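Notebook, celebrity news corpus: first reports and later findings
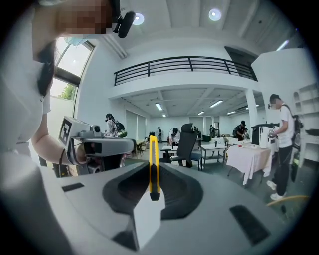 Posted in Workshop Notebook by the Pandgate text desk | November 5, 2023

Continued from the last entry. The question is still the same: when an entertainment page first reports the death of a known person, and later an official finding comes, does the page go back and change the first report, or does it only write a new one?

Material now on disk: 586 items from the Famance archive, all tagged "death" or "inquest" by their own editors. I have removed obituaries written in advance and the yearly lists of who we lost. After this 204 items remain which speak of a cause. It is less than I hoped, but the lists were very many.

Worked this morning on the pairing. An item goes into a pair if there is one early report and one later report on the same person, and the later one mentions a coroner, a jury, a court or a medical examiner. I have 79 pairs at the moment. Some people have four or five early reports, and then I take the oldest. I am not happy with this rule. The oldest is often only two sentences and says nothing, and the second, published one hour after, has all the guesses in it. To discuss.

Problem with the word "ruled". My pattern takes it always as an official finding. But the pages write "police have ruled out foul play" already on the first day, so a first-day report goes into the wrong pile. I changed the pattern so that "ruled out" is separate. Then it lost "the jury ruled out suicide", and that one I want to keep. For now I read these by hand. It is slow but I trust it more.

Similar trouble with "inquest". The American items use it seldom and mostly for deaths abroad. They say "investigation", and this can mean police, studio, insurance, or the reporter himself. I made a small table of who is doing the investigating. It is in the shared folder, please add to it and do not sort it, the row order matters for the script.

Dates. Famance shows only the date of the last change on the page. So an item which was reported in May and corrected in autumn looks like an autumn item. For pairs this is terrible. The Simard copy keeps the first date, but it has holes, and for the older years the text stops after the first paragraph. I took the date from Simard and the text from Famance where both exist. Where they disagree on the headline I kept both headlines in the note field.

Bristico stopped 2 times during the import. Both times it was a long comment thread under a custody story, with signs it cannot read. I now cut everything below the article before import. The comments are not part of our question anyway, although I must say some readers corrected the cause of death years before the page did.

First impression from reading, not a result: the early text is almost never touched. The new article links back to the old one, but the old one does not link forward. A reader who comes from a search will still find "sources say" and nothing else. One exception is a group of items where a lawyer's letter is mentioned – there the old text was changed quickly, sometimes without any note.

Also a small thing on style. The late reports are shorter and much calmer. The word "mystery" sits in the first headline and again in the last one, and in between it disappears.

To do:
Decide the rule for the oldest report.
Read the rest of the "ruled out" items by hand.
Ask for the missing Simard years again, the last message had no answer.
Check whether the civil cases (estates, custody) should stay in the corpus. I would take them out, but then some pairs break.
Back up the table before anyone opens it in the old spreadsheet program, it turns the case numbers into dates.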